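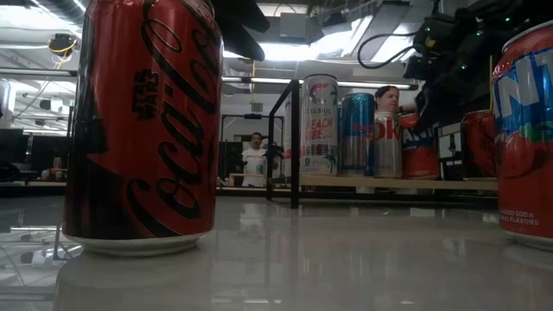
Drinks cans are a harder test than they look, Amra Đorđević wrote in answer to our November notice, and any kit that can manage a thin-walled can at the edge of its reach will manage most of what a shared workshop asks of it. The Equipment Group at Lonton Shared Workshop took that advice when it drew up the trial reported below.

Kilden Two-Arm Bench Kit
Members' equipment review, 15 May 2021

The kit is supplied for self-assembly. It consists of two arms, two parallel grippers, a control box and the cable sets. The table is left to the purchaser. The price paid was £3,368, and a further £534 was spent on the frame, the work surface and fixings, all bought from Suron. Members intending to use an existing bench should note that the mounts need a rigid edge, and that an ordinary folding table will not serve.

Assembly

The arms arrived part-built, with the upper links already joined. Two members can fit an arm to its mount in an evening. The instructions are clear on mechanical matters and weak on wiring. The diagram for the second arm is a mirror image of the first, with the labels left unmirrored, and the Group lost an evening to it. Kilden has since supplied a corrected sheet on request.

All fasteners are metric. One size of hex key covers the arm joints and a smaller one the gripper, and both are in the box. The torque driver called for in the manual is not, and the one in the workshop's tool store was used.

The table was built to our own drawing. It has a white work surface with a light wooden border, held in a black metal frame with short posts at the corners. The Group would make the border wider if building again, as the base of a fixture clamped at the edge presently overlaps the work surface. The tray used for the can trials is triangular, made of wood, with a raised back edge against which cans can be pushed square. It was designed by a member in the wood shop and is easily copied; the drawing is kept with the kit.

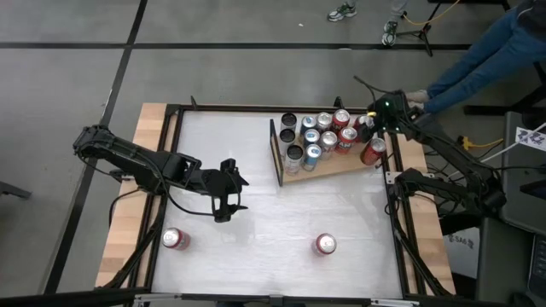 Kilden arms at the table: the left gripper open, the right at the can tray.

Performance

The Group logged 1,724 grasps in 20 sessions. Cans standing on their own on the open surface presented little difficulty to either arm. The results were less even where cans stood close together. The fingers need clear space on both sides, and in a packed tray the first can out is much the hardest. Members soon learned to begin at a corner - a sound habit, though the manual makes no mention of it.

Grip force is set in the software on a scale without units. The lower third of the scale is suitable for empty cans and the middle third for full ones. The force should be set afresh whenever the finger pads are changed. Slim cans and standard cans can be handled on the same setting, but the closing width must be altered, and the menu for this is two levels deeper than it ought to be.

Reflections from a glossy table caused some trouble for the members who added their own cameras. The kit does not include any, and no marks have been deducted on that account. A matt surface is recommended to anyone planning similar work.

The joints run quietly. The small green lights on the arm are bright enough to be read from across the workshop, and members spoke well of them.

Cabling

This is the least satisfactory part of the kit. The cables to each arm are of generous length and are left to hang in a loop beneath or beside the links. The clips provided are too few and open too readily. The Group now uses hook-and-loop straps at each joint, with enough slack left for full rotation. Cables crossing the floor are a separate matter for each workshop, and ours are to be laid away from the walkway before each booking begins.

Safety and supervision

The stop button is large and works on both arms together. It is supplied on a short lead, and the Group has ordered the longer one. Members must have completed the bench induction before operating the kit, and a second inducted member must be present whenever both arms are powered. Loose sleeves and lanyards are not permitted at the table.

Spares and support

Finger pads are sold in pairs and are the only part to have worn noticeably in the trial. Enquiries to Kilden were answered courteously - if slowly - and always by the same technician. No other part has yet been replaced.

Rating: four out of five for the arms, two out of five for the cable sets. Bookings are open to inducted members through the front desk, and the next induction list is posted by the wood shop door.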